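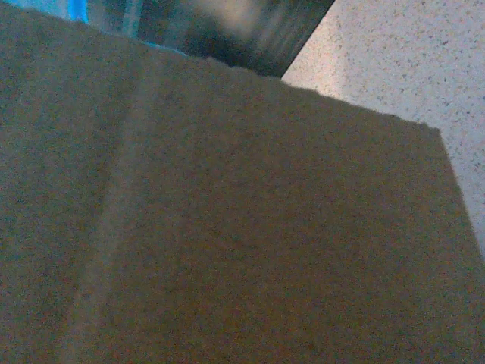 Zolside Memorial Book, Large Size

Order code: 464
Pages: 50 sheets (100 sides)
Paper: cream, uncoated, 300 gsm for the title sheet, lighter for the others
Cover: dark blue or dark green cloth
Binding: screw posts, can be opened to add sheets
Made to order in our workshop

The Zolside is a book for the family of a person who has died. In it you can keep the newspaper obituary, the words that were spoken at the funeral, letters from friends and the signatures of the guests. Many families come to us after they have all of these papers in a drawer and do not know how to put them together. The large size is made so that a full newspaper column can lie flat without folding.

What is printed for you

The first sheet carries the name and the years of birth and death. On the next sheets we print the life story. You can send us the text which already appeared in the newspaper, if the newspaper permits it, or you can write a new one. The standard price includes a life story up to 400 words. A longer text is possible and we charge by the extra sheet.

If you prefer that someone helps you with the writing, our editor Esperanza Bellamy will call the family and ask about the person: where they grew up, their work, their marriage, what they did for their town. She sends a first draft by email. You can ask for two rounds of changes. Please let one member of the family collect all the corrections, because it is difficult for us when a brother and a sister send different dates for the same wedding.

The remaining sheets are blank. Photo corners are supplied with the book. We advise against ordinary glue stick, it makes the paper wavy after some years.

Choice of typeface

Orivon is our usual letter, a little old-fashioned and easy to read for older guests. Pfister is thinner and looks more modern. If you do not tell us, we take Orivon. Names with accents and special letters are no problem in both, but please type them exactly as they must appear.

Before we print

You receive a proof as a PDF. Check the spelling of every name, also the names of the grandchildren and of persons who died before. Check the maiden names. We print only after you answer with the word "approved". After this moment a mistake in the text can be repaired by changing the sheet, and you pay only for this sheet and the postage.

Delivery

Books are ready ten working days after your approval. In August the workshop is closed for two weeks and the time is longer. If you need the guest sheets already for the funeral, we can send them first, unbound, and you add them to the book later with the small screwdriver which is included.

Matching items

Fotano slipcase, same cloth as the cover
Extra blank sheets, pack of ten
Remembrance cards with the same typeface
Zolside Memorial Book, Small Size (for nieces, nephews and friends, same text, fewer sheets)

Questions about binding and repair go to Sekar Sopacua in the workshop. He can be reached by telephone in the morning, and he also repairs older Zolside books if the cloth is worn at the corners.

Add a book to your order
Ask for paper samples
Back to Memorial Books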